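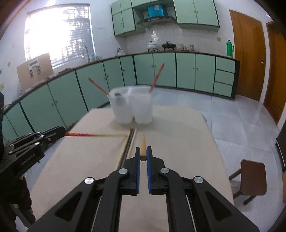

Stuneo Two-Finger Gripper, hand-held

Every restaurant has a job that goes to whoever complained last. At Savadgate, a canteen serving 900 lunches a day, it was sorting chopsticks and spoons into holders. Ryszard Olszewski did it for most of March and has opinions.

Stuneo takes over the sorting bench. Your crew works the hand-held grippers first, one stick at a time, and the arm on the bench learns from them. Bartosz Szulc, who ran the Savadgate install, calls this training. Ryszard calls it being paid to eat nothing with chopsticks.

Blue textured pads, black linkage, parallel fingers. Spare pads come in packs of 30.

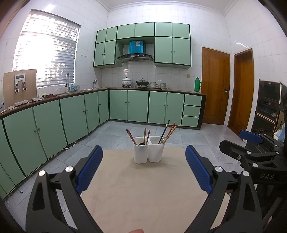 Does this mean fewer people in the kitchen?

Savadgate kept everyone. The sorting hours moved to prep and the serving line – where, we're told, the customers are less orderly than the spoons. Plan on one person per shift to refill the bench and clear jams.

Lead time: 52 days
Sold and serviced by Skerkura
Pads, pivot caps and the bench arm are listed separately under Parts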